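The Mosoti Job Club Box

Price: £200 per box, delivery included
Order code: 707
Suits groups of up to 12 people

Hello, I'm Graziella Gatti and I put these boxes together. I ran job clubs in village halls and library back rooms for years before I started Nandura, and every week I carried the same heavy bag of papers, half of them out of date and the other half stuck together with something. The Mosoti box is what I wished I'd had. You open it, you set it out on a couple of tables, and you can run a proper session for people looking for work without having to stay up the night before with a printer and a guillotine.

What's in it

12 personal folders, card, with a pocket at the back for certificates and letters
A pad of 30 job search planners, one week to a sheet
A set of interview question cards, boxed
CV building sheets in large print and ordinary print
A leader's handbook, spiral bound so it stays flat
Travel planner sheets for working out bus times and lift shares
Pens (I always put in more than you need, they walk off)

The planners are the bit people write to me about. Each one has space for what you applied for, who you spoke to and when you said you'd ring back, and that last column is the one that does the work. I used to see people lose track of a good lead simply because the number was on the back of an envelope. You can get refill pads on their own, just ask when you order.

The interview cards have been redone this year. The old ones leaned too heavily on office jobs, and if your group is mostly after care work, farm work, driving or kitchens then a question about managing a diary isn't a lot of use! Felista Simiyu wrote most of the new set and she has a lovely plain way of putting things. There are cards on explaining a gap, on asking about shifts, and on what to say when you haven't got a car. There's also a small bundle on telephone interviews, which I'd been meaning to add for ages and which seem rather pressing at the moment.

Using it when you can't meet

As of May 21, 2020 I'm packing the folders separately if you'd like them that way, so you can post or drop them to each person and do the session over the phone. Tell me when you order and I'll put a set of large envelopes in with it. The handbook has a new chapter on phone sessions as well — short, but it covers how to keep four people on a call without everyone talking at once. If you bought a box before the chapter went in, drop me a line and I'll send it to you free.

Bits and pieces people ask

Can I photocopy the sheets? Yes, as much as you like for your own group. Please don't sell them on.

Do you do a smaller box? Not yet. I tried one and it cost nearly as much to make, so it didn't seem fair to charge for it.

Is there a version for school leavers? Yes, that's the Zodilari box and it has its own page. The CV sheets are different because most of them haven't had a job to put down.

How long does delivery take? I pack on my own kitchen table, so give me a week or so. Remote addresses and islands cost the same as everywhere else, which I feel quite strongly about.

Can we pay by invoice? Of course. Put your organisation's name on the order and I'll sort it out.
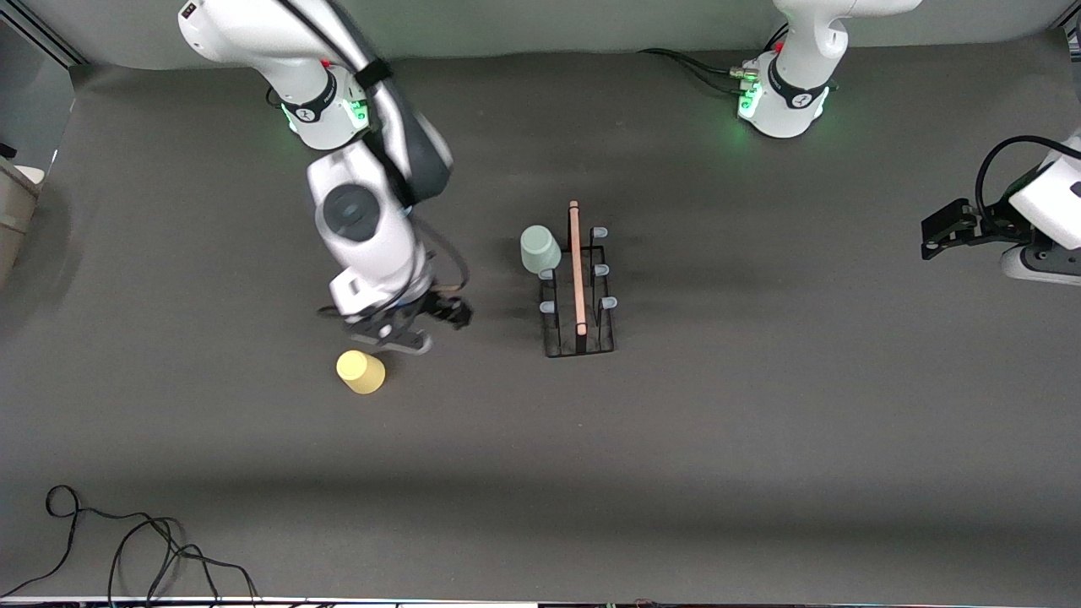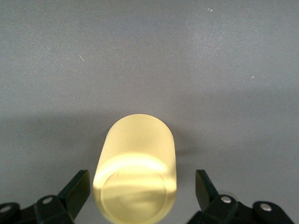

Mercy Temba wrote that her group got through the planner pad in May and she'd like the ring-back column made wider, as some of them have big handwriting and the names of agencies are long. She also asked whether the interview cards could be bought without the box. They can, and I'll widen the column on the next print run.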